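Grosteten issues software correction after grip fault in fruit-handling arms

Grosteten has withdrawn a version of its grip control software after a fault that could cause a robot arm to keep closing its fingers once it had already taken hold of an item. The company is asking every site that installed the March update to return to the earlier version until a corrected one is ready.

The fault came to light at Serport, the company's test site, during a series of simulated picking runs. In 4 of 100 runs the arm carried on squeezing after contact and did not stop until the time limit for the movement had passed. No one has been hurt. One customer, the packing firm Bednarek, has reported bruised fruit on a line using the same version, and that line has been stopped while checks are made.

Grosteten's engineers have traced the problem to the way the update combines two sources of information: the camera close to the gripper and the force reading from the fingers. When the camera's view of an item was poor, the software gave too little weight to the force reading and treated the grip as unfinished. The earlier version stopped on force alone.
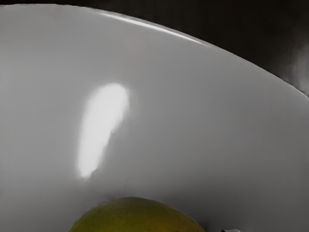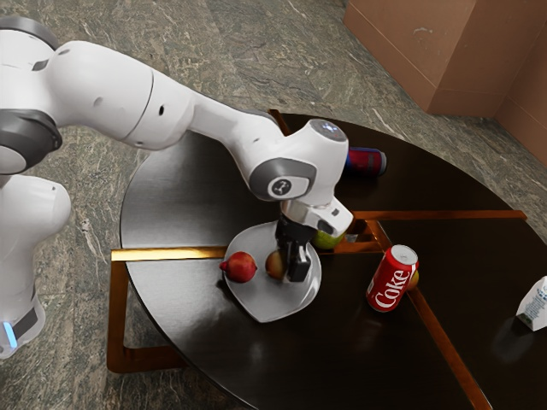
Simulated views from the Serport test work on mixed items.

The fault is hardest to reproduce with matt surfaces and easiest with shiny ones. Engineers at Serport have been working through dishes, trays and table finishes to find out which give the most trouble. A glossy pale dish is a demanding case, as a patch of white glare can be much larger in the close view than the piece of fruit at the bottom of it. The wider view gives the arm, the plate and the fruit their proper places, but the March update did not use a wider view when deciding whether to stop closing.

The company accepts that its release checks should have found this. The update was tested on 75 items before it went out, but nearly all of those tests were made on dull grey trays under even lighting. Reflective dishes were left for a later round, and the update was sent to customers before that round had begun. Release checks will now include reflective surfaces, and any change to the stopping rule will need a separate safety sign-off.

The update was installed on 53 arms. Sites should take the following steps:

Stop the arm and keep people out of its working area before making any change.

Load the earlier version from the service menu and restart the controller.

Run the standard grip test with the foam block supplied. If the fingers do not stop on contact, leave the arm switched off and call the service desk.

Keep the run logs from the March update. They should be sent to Grosteten before they are cleared.

The emergency stop is on a separate circuit and is not affected. It worked normally in all the Serport runs in which it was used. Arms fitted with suction cups do not use this software and need no action.

A corrected version is being tested by Ernska, an outside testing firm which had no part in writing the update. Grosteten will not set a release date until Ernska has reported – the findings will be sent to all affected sites in full.

Customers who have found damaged goods on a line using the March update should contact the Grosteten service desk, quoting the controller number on the inside of the cabinet door. The desk is open from 7 am to 6 pm.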